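# Drustlow Oral History and Song Project: Progress Report to the Kermani Fund 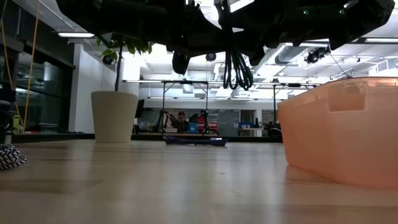 *Progress Report No. 2 · Page 1*

Dear friends at the Fund,

It has been a full and happy half-year in Drustlow, and I am glad to have the chance to tell you how your grant is being spent. I know the form asks us to keep to the headings, and I will do my best, but I hope you will forgive me if I wander a little. So much of this work happens over coffee, and it is hard to put coffee under a heading.

## Recording

Our promise to you was 70 recorded conversations by the end of the grant. We are comfortably past the halfway mark, and the list of people waiting to be visited is longer than the list of visits we have left, so I have no worries on that score. We began with the former mill families on the east side of town, as planned, and then moved out to the farms along the Stunari road when the ground firmed up and the lanes could be driven again.

The farm visits take longer. People out there want to show you the barn first, and the dog, and the place where the old schoolhouse stood, and by the time the recorder is switched on you have already heard the best story once. We have learned to carry the small recorder in a coat pocket and to ask permission at the gate — everyone so far has said yes, and the walking-around recordings have turned out to be some of the liveliest we have. There is wind on a few of them, and one has a tractor all the way through, but the voices are clear enough to transcribe.

## Songs

This is the part that has surprised us most. We put songs in the proposal almost as an afterthought, and we now have 21 that do not appear in any printed collection we have been able to check. Most are work songs or skipping rhymes. Two are long ballads about the flood, with the same tune and quite different opinions about who should have opened the sluice. I would dearly love to get both singers into one room, but I have been advised by people who know them to leave that alone.

We have started writing the tunes down in simple notation so the school choir can use them. The choir sang four at the spring supper, and several people in the audience joined in on a chorus they had not heard since childhood. I do not know how to report that as an outcome, but I wanted you to have it.

## Transcription and storage

Transcription is where we are behind. We budgeted four hours of typing for each hour of tape, and the true figure is closer to six, mainly on account of the older dialect words and the habit in this valley of everybody talking at once. We have done three things about it. We bought a second foot pedal. We moved the typing sessions to Tuesday, when the library stays open late and two desks are free. And we now write a short summary of every recording within a week of making it, so that even an untranscribed conversation can be found and used.

Files are kept in two places, on the library's own drive and on a disk in the town office safe. Paper copies of the signed permission forms are in the same safe. We did discover in the winter that a handful of the early forms were missing the page about public use, and we went back to each household to put that right. It cost us a couple of weeks and a great deal of cake.

## The booklet

The printed booklet is in its second draft. It will have short extracts from the recordings, the words and tunes of a dozen songs, and a fold-out map of the old place names. Irkon Press has quoted us for 1000 copies on plain uncoated paper, and the price is inside what you approved. We looked at a glossier paper and decided against it, as many of our readers like to write in their books.

The map has been slow. Field names change from one farm to the next, and we have one small pasture with five names, all of them defended with some heat. For now we are printing all five.

## Money

Spending is on track overall. Travel is under budget, thanks to the mild spring and to people sharing cars. Typing is over, for the reasons given above, and we would like your permission to move the travel savings across to cover it. No new money is requested. The full table is attached with the receipts, in date order this time — I took your note about the last batch to heart.

## What comes next

Over the summer we will finish the farm visits and begin on the railroad families, who have been very patient. The booklet goes to the printer in September if the map behaves itself. We also hope to hold a listening evening at the grange hall in October, with extracts played over the speakers and supper afterward, and we would be delighted if one of you could make the trip. Let us know a week or so ahead and we will find you a bed and make sure there is pie.

With warm thanks from all of us,

The Project Coordinator
Drustlow Oral History and Song Project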